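Setting Out the Work Surface: Preparing and Caring for Covered Tables in Shared Workrooms
Speaker notes, Pirari facilities seminar, May 2018 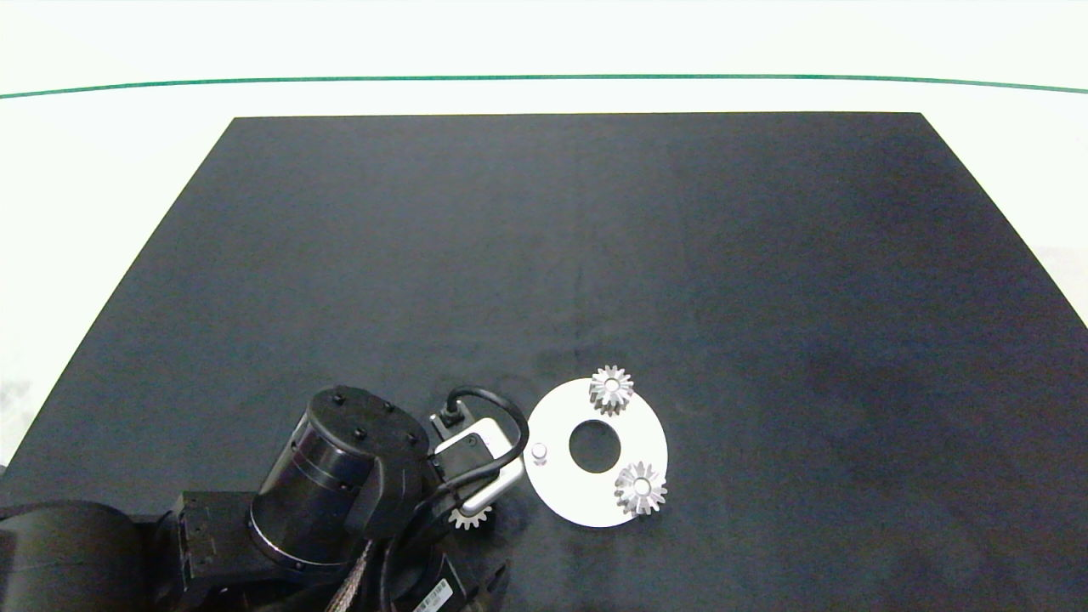 Slide 1. Welcome and scope

Good morning, and thank you for coming. This session covers the preparation of the table surface before work begins and its care afterwards. It does not cover seating, lighting or storage, which are dealt with in the afternoon session.

The guidance applies to all shared workrooms on the Pirari site and to the two rooms at Dareo that use the same booking system. Staff from Dareo should note that their cleaning cupboard is arranged differently. The sheet in your folder gives the correct shelf for each item.

(Pause here for latecomers. Handouts are on the side bench.)

Slide 2. Why a plain dark surface

We standardised on black for the main working area last year. Small pale parts, thread ends, paper scraps and offcuts are easier to find against it, and glare from the ceiling lights is reduced. A matte finish is required. Samples with a sheen were trialled and returned.

The drawback is well known to everyone who has used these rooms. Black shows lint, chalk, skin marks and dust. Light smudges on a dark surface are to be expected during the working day and are no cause for a complaint to the facilities desk. They should be gone by the time the next group arrives.

Where the surrounding area is white, the contrast makes the edge of the working area plain to everyone in the room. Please keep materials inside that edge.

Slide 3. The covers

Each room is supplied with four covers. One is in use, two are folded on the shelf, and one is with the laundry contractor. The supplier is Lüthi, and replacements are ordered through the usual form. Please do not buy covers locally. A cover of a slightly different black was brought in last winter and the two could not be used side by side.

Across both sites we hold 192 covers, including those set aside for repair.

(If asked about cost: refer the question to the purchasing desk. Do not quote a price from the floor.)

Slide 4. Laying the cover

Clear the table fully before starting. Wipe it with a barely damp cloth and let it dry. Place the folded cover at the far edge and open it towards you, keeping the far edge straight. Once that edge is true, the sides will generally follow.

Smooth from the middle outwards with the flat of the hand. Soft creases will often remain where the cover has been folded, most often across the centre. These are acceptable for ordinary work. For measuring, cutting or layout work they are not, and a cover from the roll should be used instead.

Do not iron a cover on the table. We have had one incident and would prefer not to have a second.

Slide 5. Keeping the area clear

Users are asked to set out only what the current task requires. Cases, drinks and coats belong on the side bench. When a group is waiting to begin, the greater part of the surface should be open, so that the first person to the table can see that it is clean.

Cables need particular attention. A cable lying over the near edge will drag the cover each time it is moved – slowly enough that the shift is often missed until the far edge has gone crooked. Allow enough slack, and check the edge when work stops.

Slide 6. Cleaning during and after use

For dust and lint, use the Stimport roller kept in the top drawer. Roll in one direction only. For chalk, shake the cover outdoors before rolling. For anything greasy, remove the cover and bag it for laundering – rubbing at the spot spreads it and leaves a pale patch.

Covers are retired after 50 washes. The tally is kept on the tag at the corner, and whoever returns the laundry marks it.

Slide 7. Reporting

Tears, burns and stains that survive a wash are to be reported on the yellow card. Write the room number clearly. Cards received in the past quarter were mostly complete, although several gave the name of the room in place of its number, and two rooms at Dareo share a name.

Revised cards will be issued in June. The present ones remain valid until then.

Slide 8. Practical exercise

(Move the group to the back tables. Pairs, one cover to each pair.)

Please lay the cover once as you would normally, then again following the steps on the handout. Compare the far edge on each attempt. Covers should be refolded in thirds and returned to the shelf with the tag showing.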